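February 2020

Dye bench, notebook 6

Picking up from the last page, where I had just declared the madder problem solved. It is not solved. The second batch came out the color of a brick somebody had apologized to. Same roots, same jar of alum, same pot, same me. Kiros looked at the swatch and said "nice brown," and I wrote down "nice brown" next to the recipe for red, so at least the record is accurate.

What changed between batch 1 and batch 2, as far as I can reconstruct it from my own handwriting:

Water. Batch 1 used tap water from the kitchen, batch 2 used tap water from the bench sink, which goes through the softener. I had been treating these as the same water. Madder likes calcium. The softener exists to take the calcium out. I have owned a book that says this for years.

Heat. I wrote "kept it low" for both, a phrase I would not accept from anybody else in this building. Sânziana lent me the probe thermometer and it turns out my "low" wanders up past a simmer whenever I go to answer the phone. Past a simmer the browns come out of the root and sit on top of everything. The phone rang a lot during batch 2. It was mostly Petridis, about the invoice.

Roots. Both from the Petridis sack, but batch 1 was the top of the sack and batch 2 was nearer the bottom, where the dust is. Can't rule it out. Have now tipped the sack into a tub and stirred it, as I should have done in September when it got here.

Plan for batch 3: kitchen water, chalk added, overnight soak before any heat at all, thermometer clipped to the pot, phone in a drawer. One skein of the Darner wool and one of the thin cotton, scoured together and mordanted separately.
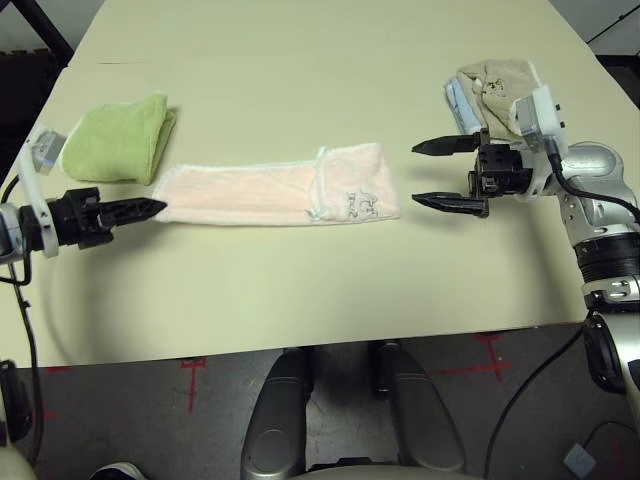
Scouring note, while I'm on it. The cotton needs far longer than I have been giving it. I boiled a skein for two hours with soda ash and the water came off like strong tea, then did it again and got weak tea, then a third time and got what I'd call a hotel breakfast. All of that was wax and pectin I had been cheerfully dyeing over. It goes some way toward explaining the patchy yellow of last fall, which I blamed in writing on Hideaki's stirring. Hideaki, if you are reading this, I have crossed it out. You can still see it under the line, but I have crossed it out.

Mordant for the wool: alum at 12 percent of dry fiber weight, cream of tartar at 6. Weighed this time. I had been using the blue scoop, which I believed to be a known quantity, and which is really just a scoop. Mihret put the scoop on the scale heaped, level, and the way I do it, and got three answers. Scoop has been retired to the sugar.

Later. Batch 3 soaked overnight and went on the burner first thing. Held it under the simmer for the whole run. Took a snippet out at intervals and pinned them to a card in order: shell pink, salmon, something like a clay flowerpot, then a proper orange red that was still moving when I turned it off. Left the skeins in the pot to cool, against every instinct. The wool is very good. The cotton is a respectable coral, and I'm going to leave it alone until it has been washed, as I have been fooled by unwashed cotton before.

Exhaust bath went into a lidded bucket. Please do not tip it out. Yeshi has a claim on it for the 10 sample cards for Horkent, who want "something faded," and who will presumably pay more for it than for the red.

Wash test: cut a piece from each skein, plain soap, hand-hot water, white rag alongside. Wool gave up a little pink on the first wash and nothing on the second. Cotton gave up rather more on the first and is sulking. Taped strips of both in the south window with half of each under foil. No peeking, and that includes me.

Still to do:

Order chalk. We are down to what was in the bottom of the bag, plus some of the bag.
Ask Grasar whether the new burner knob is a spare part or a negotiation.
Label the buckets. Two of them say IRON and I only trust one.
Batch 4 with bench sink water and chalk added back, all else the same, so I know whether it was the softener or the phone. My money is on the phone. Sânziana has bet the softener, and she keeps better notes.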